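Drukside and captain still apart as Prultudus circle

Drukside United and their captain, Yurii Pavliuk, have now spent most of April agreeing that everybody wants the same thing. They have yet to agree on what it is.

The 31-year-old centre half is out of contract at the end of the season, and Prultudus, two divisions up and never shy about it, have made an offer that people close to the player describe as "serious" and people close to the club describe as "a text message." Either way it was enough to keep the club office lit past 9 p.m., which hasn't happened since the pie warmer caught fire.

Pavliuk wants two years. Drukside have put one on the table, with a second that kicks in if he starts 15 league matches. He has started more than that in every season he's been at the club, so you might think this would be the easy part. His representative, Iwona Czerwiński, doesn't care for the wording.

"A start is whatever the coach says it is," she said on the phone. "If he sits on 14 with a month to go, I know what happens to his hamstring. It gets very tight all of a sudden, and he's the last to hear about it."

Head coach Stanisława Głowacki said she had never invented a hamstring injury in her life and wasn't going to start with her captain. She would like him to stay. She has said so after each of the last four matches, twice without being asked.

"He organizes the back line, he organizes the bus, he'd organize the opposition if you let him," Głowacki said. "I've told the board what I think. The board has thanked me for my input."

The board's position was laid out in a statement on the club website, which ran to six paragraphs and mentioned Pavliuk in the fifth. The first four concerned the new shirt sponsor, Ririx, a maker of garage door openers whose name will appear across the front of the home kit from August in a shade the statement called "confident orange." Season ticket holders have been invited to share their feelings. Many already had.

General manager Zübeyde Dursun denied that the sponsorship money had been set aside for a striker and that there was, as a result, nothing left for the man stopping goals at the other end. She also declined to say what it had been set aside for.

"We've got a budget and we'll work inside it," Dursun said. "Yurii knows how we feel about him. We named the under-12 tournament after him."

That tournament, it should be said, was renamed last month and is now the Ririx Cup.

Supporters have taken the matter up with some energy. A petition asking the club to give Pavliuk his second year had drawn 1,676 signatures by noon, a healthy number for a side whose average home gate this season is 3,047. One of the signatures belongs to the Prultudus assistant coach, who says he clicked on it by mistake. A rival petition, asking the club to sell him while anyone is still interested, has been signed by its author and a man who appears to be his brother.

On the field Drukside sit fifth, a point outside the playoff spots, with three matches to go. They drew 1-1 with Sadowski last time out after leading until the 90th minute, when a cross that was going nowhere in particular hit Pavliuk on the shin and went in. He was applauded off anyway. Czerwiński has asked that it not be brought up in negotiations, and Dursun has agreed, while bringing it up.

Prultudus would be getting a defender with two good seasons in him, possibly three if they don't ask him to run backward. Their interest is thought to have firmed up after a knee injury to their first-choice centre half, and after their second choice turned out to be on loan at another club, something the recruitment department is understood to have learned from a match program. The offer is for two years, no conditions, plus help with moving costs. Pavliuk lives 20 minutes from their ground and wouldn't need to move.

The player himself has said very little. Asked after the Sadowski match whether he'd be at Drukside next season, he said he would be at Drukside in the morning, for the recovery session, and that he'd like to go home first. Pressed on the point, he said his mother reads the papers and he'd rather she heard it from him.

Talks resume after the final home match. Both sides are said to be optimistic, and Czerwiński has booked the meeting room for an hour. Dursun has booked it for half of one.

Drukside's reserves, meanwhile, won 4-0 and were not asked about anything. 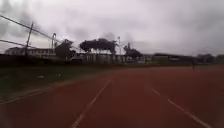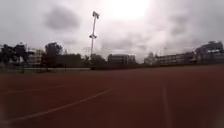
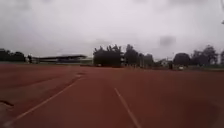
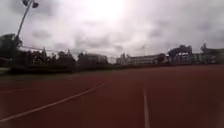
Aleksandra Kaczorowski, football reporter

Also in football: Sadowski put up the price of parking again, and still can't find anyone to take the money. The club says cars left on the grass verge will be towed on match days, once it has hired a tow truck.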